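Wanora open day - who went?
Board index > Shows, visits and days out

tinsnips_bh
Posted Dec 21, 2024

Right, just back, boots still on, so quick one before tea. Wanora open day. Went with the lad. Three halls, parking a joke, tea free, sausage rolls not free and gone by eleven.

Main hall was the packing line, two-armed machine on the Duvow stand, then a load of smaller tables at the back where you could stand and watch people set things up. Talk by Birgit Hamann in the canteen, standing room only. Good speaker. Said they'd had 556 through the gate by lunch and they'd printed 400 badges, so half of us had stickers with biro on.

Anyone else there? Want to compare notes on the two-armed thing, I've got opinions.

millpond
Was there, morning only. Packing line was the best bit for me. Watched it do the same box for ages, very soothing. Didn't get near the Duvow stand, three deep the whole time.

Volker K
I was there as well and I will be the grump. Two-armed machine was slow. Painfully slow. Domenica Frei was running the demo and she was very patient with everyone but my mother could have cleared that table in the time it took to do one reach. What's it for?

tinsnips_bh
Volker, knew you'd say that. It's a demo. They run them slow with people about. She said so at the start, maybe you came in after.

Volker K
I heard her. She also said it was at "reduced speed" and then could not say what full speed was. Someone asked twice. That is a fair question when you've put a banner up saying Ready For Work.

gatepost
It was the Bandix lot asked, I was stood behind them. And she did answer, second time. Said it depends on the job and she wasn't going to give a number she'd be held to. I'd rather that than a made up one tbh

Volker K
That's not an answer, that's a way of not answering.

oldspanner
Couldn't make it, in-laws. Was it the same machine they had in September? I saw that one, grippers like coal tongs. Kept dropping a sponge.

tinsnips_bh
No, new hands. Proper fingers and a thumb, both sides. That's what I wanted to talk about before Volker got going. The September one could pinch and that was it. With these the thumb comes right out sideways, bit odd looking untill you get used to it.

We went back after the talk when it had thinned out and got right up to the tape. Lad asked Domenica if it could play the piano and she said it can't play anything, it can just about be trusted with a cup. He wrote that down.
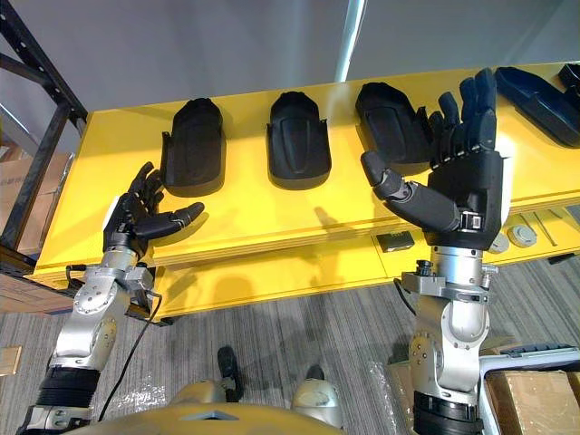
Other thing I liked, they weren't hiding anything. Screws and cables all there to see. Compare that with the Huỳnh stand next door, everything under a smoked cover and a chap telling you not to lean.

millpond
Gutted I missed that now. Is the yellow bit theirs or did the hall provide it? Looks solid, I need something like that for the garage.

tinsnips_bh
No idea on the table, didn't ask. Ply on the edge by the look of it, so you could knock one up and paint it.

Volker K
The hands are good. I'll give you the hands. My complaint was never the hands, it was the banner.

gatepost
progress

oldspanner
What's the reach like? Ours at work can't get past the middle of a bench without moving the bench.

tinsnips_bh
Didn't measure. There's a sheet with it on, picked one up, lad's drawn on it. Payload bit is under a dinosaur. Will have another look.

hannelore_h
Hello all, Hannelore Hinrichs, I was on the door. Thanks for coming, and sorry about the badges. Final count was higher than the one Birgit gave but I haven't got the sheets in front of me. Two things. The feedback forms, we had 201 back, if yours is still in a coat pocket you can post it to the office. And someone left a child's blue glove in the canteen.

Volker, I'll pass on the point about the banner. You aren't the first.

Volker K
Thank you. That's all I wanted.

tinsnips_bh
Glove's ours!! Left hand? Will ring in the morning.

oldspanner
Do they want names down for the next one or just turn up?

hannelore_h
Names down please, the next one's capped at 100 because of the parking. Rüdiger Brinkmann is doing the list, his address is on the back of the programme. And yes tinsnips, left hand.

millpond
Emailed him. Put me down for a sausage roll too.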